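Play Kitchen Odds and Ends: The White Table

I've been collecting toy food for longer than I care to admit (my sister would say far too long), and it has finally outgrown the shelf in the hallway. So in November I cleared off the big white table and started putting together a proper play kitchen, with fruit and cups and a colander and the whole works! I had 155 pieces written down in my notebook before I even got to the tea sets, and most of those are still in boxes. These are a few of my favorites, set out the way I like them, which is to say pretty much all over the place.

A bit about where things come from, as I always get asked. I pick up most of my play food at the Lendon flea market, usually from the long row of tables by the back fence, and the rest comes from a little secondhand shop called Prornell. They keep a bin of loose toy fruit beside the register and I have never once walked past it. My rule is that nothing gets a place in the kitchen if I paid more than 2 dollars for it. I've broken that rule for plush, though. I can't resist plush food, and I'm a complete pushover for anything with a stitched label. 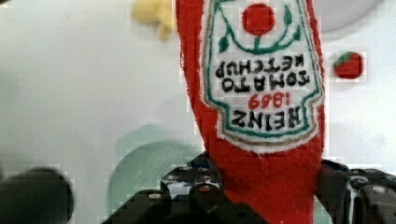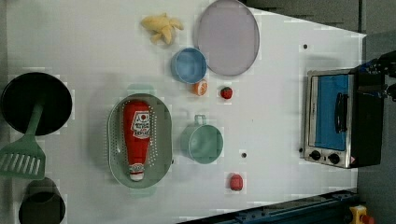

Ketchup in the colander, with the green slotted spatula over on the pan.

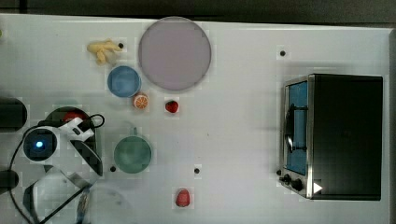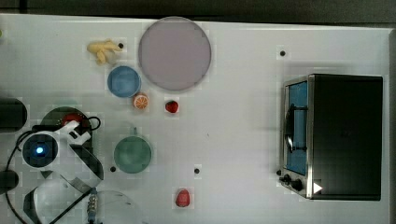 Last two pictures: bananas, half an orange and a pair of strawberries, with the blue bowl, the big plate and the toaster oven.

The ketchup is my pride and joy. It's the Heinz one, with 1869 on the label and a little green vine curling around the tomato, and I love how fuzzy it is. I keep going back and forth on whether it belongs with the food or with the stuffed animals, and for now the food is winning.

The strawberries don't match, and I like them better that way. One is a bit longer than the other, so if you're the kind of person who needs a set, look away now! The orange half is the piece kids always go for first. My niece likes to serve it on the big plate all by itself, like something from a fancy restaurant, and then she charges me 14 dollars for it.

I'm still looking for a second banana bunch, a lemon, and some bread that doesn't look like a sponge. A reader in Igwe wrote to say she has a whole basket of toy rolls she'd trade for cups, so that may be happening soon (if you're reading this, yes please, and I can do green or blue). I'd also love to hear from anybody who knows a good way to clean fuzzy fabric without flattening it. I've tried a soft toothbrush and a dab of dish soap, which was fine on a plush carrot and not so great on a plush egg.

The tea sets get their own page once I've sorted the lids. There are 95 lids. I have no idea where all the pots went.

Filed under: play food, plush, kitchen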